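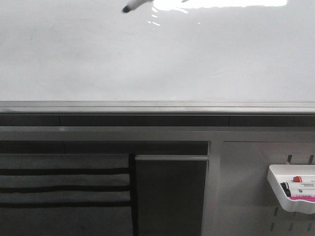
Plalville Raceway — Track Surface and Newcomer Project
Progress report to the Grilitz Fund
Thu 11 January

Short version first. Surface work on schedule, mostly. Newcomer nights behind. Money fine except the drainage line, see below. Report is a few days later than we agreed, sorry, we had two cards back to back and the office printer died in between.

Where we are

The first turn is done. New base, new stone dust on top, banking reset to match the second turn. Horses have been over it in the mornings and on race nights and the drivers have mostly stopped complaining to me, which I take as progress. One still says it rides deep on the inside after rain. He may be right. Checking.

Second turn was never part of the grant but we regraded the outside apron while the equipment was here, out of our own maintenance budget. Mentioning it so it doesnt look odd when you see the invoices side by side.

Homestretch: cushion evened out from the head of the stretch to the wire. The low spot by the old pylon is gone. The outrider noticed before we told him.

Backstretch not started. Waiting on frost. The contractor wants a stretch of mild days together and we haven't had one. February is the plan. If February is no good it goes behind the spring qualifiers and I would need to ask you about moving the end date. Not asking yet.

Drainage

This is the one that cost more. Pipe under the first turn was meant to be cleaned out and left alone. Once it was opened up it was clearly collapsed at the paddock end and had been for years. Replaced 56 feet of it. The extra came out of contingency and used up nearly all of it. I would rather tell you now than in the final report.

Since then we've had one proper soaking, overnight before a Saturday card, and the turn was rated good by first post. Last year the same amount of rain would have meant sloppy and half the field scratched. One rain is not a trial, I know.

Still to do on drainage:
Outlet grate at the pond end — ordered, wrong size came, reordered.
Swale along the horse path — marked out, not dug.
Maps of the whole system, so the next person doesn't have to guess. Started. Slow.

Surface readings

Bořivoj Šimek took over the readings in the fall and they are a good deal better for it. He goes out before the morning jog and again before the first race, same spots every time, moisture and depth. We have 137 sets on file now. Before the grant we had a notebook with coffee on it.

Everything goes into Pundorico, which the fund paid for, and which does what we need once you get past the login. Reports come out as a table the judges can read. The track supervisor gets a copy before he posts the condition. We had one argument about whether a reading should overrule his eye. Settled: it doesn't, but he signs if he goes against it.

One gap to own up to. No readings for a week in the fall when the moisture probe was out for repair. We should have had a spare and now we do. Please don't read anything into the flat line on the chart for those days, it's just missing.

Trainers have been asking to see the numbers. My view is yes, post them by the race office window same as the condition. Board here hasn't decided. Some worry bettors will make too much of a small change between races. Maybe, but bettors already make too much of everything, and they would be working from something real for once. Will let you know.

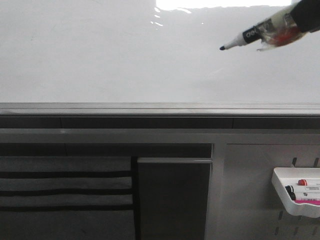
Newcomer nights

Behind, as I said. The aim was one a month through the season and we missed two. First was a canceled card (wind), second was us being short in the mutuel department and not able to free anybody up. Fair to say we underestimated the staffing.

The ones we did run went well. 195 people signed in across all of them, and that's sign-ins only, kids and walk-ups not included. Format is pretty settled now: meet at the program stand, walk to the paddock, twenty minutes on how to read a line, then everybody goes trackside for a race and comes back with questions. We tried a longer talk at the first one and lost half of them to the french fries.

What people ask:
What the break means and why the horse doesn't just get thrown out.
Pacers and trotters, every time.
How a two dollar bet turns into a twelve dollar ticket. Boxing an exacta sounds simple until you stand at a window and try it.
Why post eight is such a bad spot here. (Short stretch, early turn. Easier to show than to tell.)

The printed guide is finished, both sides of one sheet. A draft went to your office in the fall and we took nearly all the changes. Left in the line about setting a limit before you come, and moved it up to the top where it gets seen. Helpline number is on both sides now.

Favorite moment, if there's room for one: a mare called Hầu won the fourth at long odds on the third night, and the newcomer group had been standing at her stall with her groom ten minutes earlier. Several had her. The noise was something. Two of that group have been back most weeks and one now wants to know about owning a share. I gave her the forms and told her to read them twice.

Budget

Full sheet attached seperately. In brief:
Materials — under, thanks to the stone dust coming in cheaper than quoted.
Equipment hire — on budget.
Drainage — over, covered by contingency as above.
Newcomer nights — under, but only because we ran fewer.
Readings and software — on budget, 12 months paid in advance.

We would like to carry the unspent newcomer money to spring instead of handing it back. It would pay for a mutuel clerk on those evenings so we don't have to cancel again. Need a yes or no on that before the schedule goes to print.

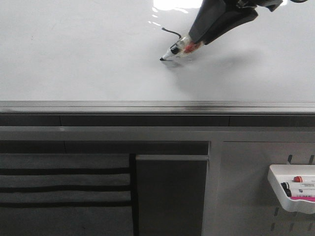
Marker held over the white surface.

Next period

Backstretch, weather allowing. Swale dug. Grate, if they send the right one.
Newcomer night dates fixed and in the spring program.
Decision on posting readings.
Walk-round with your program officer whenever suits. Mornings are best, before the horses are done, and bring boots.
Chart of readings by month, with the missing week marked properly this time.

Anything unclear, call the race office and ask them to come find me. I don't see email on race days.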